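Fliltau Household Word List

A list of everyday words for things found in and around a home, with short definitions and notes on where each word is used. Compiled and maintained by Retno Tjoa.

Last updated 24 February 2026

What is in it

The list has 680 entries. Each entry is one word or short phrase, in American English, with a definition of no more than 30 words. Of these, 189 also carry a regional note, such as "faucet" against "spigot" or "couch" against "davenport". Entries without a regional note are either used the same way across the country or have not been checked yet. The status column says which.

The list began as a spelling aid for an adult reading class and grew from there. It still leans toward kitchens and laundry, and it is thin on tools, garden supplies and anything electrical. Plumbing terms were added in the last release and need a second reader.

Files

entries.csv is the main file, one row per entry
regions.csv holds the regional notes, keyed by entry number
dropped.txt lists words that were taken out, with the reason
sources.txt lists where definitions were checked

All files are UTF-8 with Unix line endings. Fields with commas are quoted. If your spreadsheet program turns entry numbers into dates, import the first column as text.

Columns in entries.csv

id: entry number, never reused
word: the headword, lower case unless it is a proper name
plural: only filled in when it is irregular
definition: plain text, no final period
room: kitchen, bath, laundry, bedroom, yard, general
status: checked, unchecked, disputed

The room column records where a thing is usually kept. A bucket is "general" and a colander is "kitchen". A few of these calls are arbitrary. "Junk drawer" went under kitchen after some back and forth, and "hamper" is under laundry even though most people keep one in the bedroom.
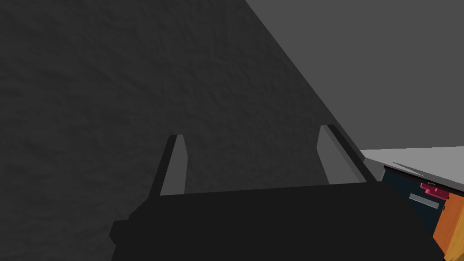
Definitions are written for adults who read English slowly. They avoid words harder than the headword wherever that can be done. It can't always be done: "hinge" took four drafts and still uses "pivot". Suggestions for that one are welcome.

Brand names that people use as ordinary words are left out of the main file. They are in dropped.txt with the general word next to them.

Regional notes

Notes come from readers who wrote in, and each one was compared with at least one printed dictionary. A note means that somebody in that area uses the word that way. It does not mean that most people there do. Please don't make maps from regions.csv. The coverage is too uneven, and large parts of the Mountain West have no notes at all.

Known problems

"Dresser" and "bureau" point to each other and neither has a full definition.
Plurals for words ending in -f were entered by hand and may be inconsistent.
Entries marked disputed have the older definition in place until someone settles them.

Version 2 is planned for March. It will split the yard entries into yard and garage, which will change the room column but not the entry numbers.

Use

The list may be copied, printed and changed for any purpose. Credit is appreciated but not required. If you correct something, send the entry number along with the new wording, and say where you live if the change is a regional one.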